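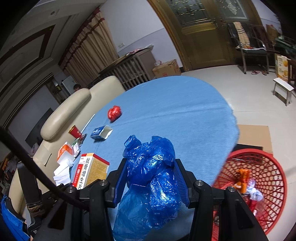
Why do some shop signs run their lettering from top to bottom?

Mostly it comes down to the space the sign writer has been given. A narrow shopfront on a crowded street leaves very little room across and a good deal of room upwards, so the words go up (or down, depending on how you look at it).

Reading Downwards: Vertical Lettering on the High Street in Clokthorpe

Submitted April 29, 2019

Introduction

I have lived near Clokthorpe for most of my life and must have walked under the Ghanem bakery sign hundreds of times before it struck me that I was tilting my head to read it. That was last December, in the rain, waiting for a bus, and I am afraid my poor family has heard about little else since! This project looks at where vertical lettering turns up in the town, how it is set out, and how easily people seem to manage with it. The word limit was 3000, so the section on church noticeboards that I was so fond of has had to go.

How I went about it

My route went from the station to the old cattle market and back along the canal, which my map programme measured as 2936 metres. I walked it on dry mornings with a notebook, copying down each upright sign I came to and sketching its shape. Where a shop was open I asked whether I could come in and talk about the sign, and nearly everyone was kind about it. Each conversation lasted roughly 2 minutes, although at the bakery I was given a cheese scone and stayed a good deal longer.

What I found

Signs in the town fall into two families. In the first, the letters are stacked, each one upright with the next beneath it, as at Ghanem. In the second, the whole word is turned on its side, as on the long green board outside Guleo, the carpet shop. Stacked letters look cheerful and a bit old-fashioned, and they suit short words very well. They do struggle with anything longer. The letter I takes up hardly any width and leaves a hole in the column, while M and W bulge out at the sides, and a reader used to taking in the shape of a whole word has to spell it out instead.

Turned words keep their shape, which helps, but you have to lean. The Stelitar cinema has its name running upwards on one side of the building and downwards on the other, so that it can be read from either end of the street by leaning the same way. I had never noticed this, and I was delighted with it.
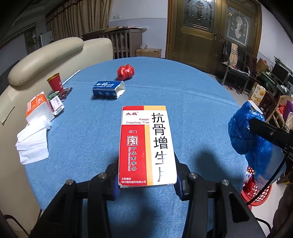 English is at something of a disadvantage in a tall space, and I wanted at least one comparison with a script that copes better. Chinese was traditionally written in columns, and each character sits in its own imaginary square, so a column of them stays even from top to bottom with none of the gaps and bulges I found at the bakery. Packaging shows this very nicely. On the white medicine box the large black characters 抗骨增生片 run straight down the right side, every one upright, whereas the romanised "Kanggu Zengsheng Pian" is placed near the top left. I tried stacking those same Roman letters in my notebook and the result was a long wobbly ladder that I could hardly read back to myself.

What the shopkeepers thought

Most had inherited their signs and had no strong feelings. The carpet shop would like a wider board but the drainpipe is in the way. At the bakery they told me that children enjoy spelling the name out loud on the way to school, and that it would be a shame to change it, and I must say I agree.

Things I would do differently

I should have gone out after dark as well, as the cinema sign is lit and may well be easier to read at night. I would also have liked to ask passers-by to read signs from the far pavement, but I was too shy to stop people until the last morning, and by then it was too late to do it properly. My sketches are in the folder at the back, with the bakery on the first page and the canal signs after it.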